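Home | Posts | About me | Contact

Why I did not take the cheaper desk

2018-06-03
Reading time: 4 minutes

In January I left the office job and began to work for myself. My business is small - I make accounting templates for shops and translate them for clients abroad. For the first weeks I worked in my kitchen, and the work was fine, but I was becoming a strange person who talks to the kettle. So I started to look for a place.

In Flemby there are two shared offices which take people like me without a long contract. The first is Priva, close to the station. The second is Melis, on the Cluvholm side of the river. I visited both and asked both for the full contract before I said yes to anything. I recommend this very much. The price on the website and the price in the contract are two different animals.

Priva was cheaper per month. But the notice period was long, the meeting room cost extra every time, and there was a deposit that you get back only when somebody else takes your desk. I read this sentence several times because I thought my English was the problem. It was not my English. When I added everything for the first year, with the meetings I normally have, the sum was 1,551.

Melis asked for more per month, but the notice is 30 days and the meeting room is included until a certain limit, which I never reached. I paid 551 at the beginning, and a part of this was the deposit. It comes back when I leave, with no other condition. For a new business this matters a lot. My clients pay late, almost all of them, and I cannot have money sleeping in the account of a landlord.

There are things I don't like. The printer needs a code which changes every week. The heating was weak in the winter, and I bought a second sweater only for working. Also the registered address service is a separate contract, so if you need it for the tax office, ask on the first day. I asked in the third week and had to fill in all my forms again.
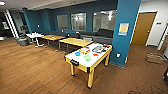 The lounge, with the long gray bench under the windows.

I met my first local client over coffee there. She sells garden tools and she needed an invoice template in two languages. I don't say that this will happen to everybody, but in my kitchen it would not happen for sure.

In the autumn I must decide if I stay with the shared desk or rent a small room with a door. The room would be better for calls, but then I also need my own internet, insurance and furniture. I am making a table with all the costs now, and I will post it when it is finished.

Contact: use the form | © 2018 | Back to top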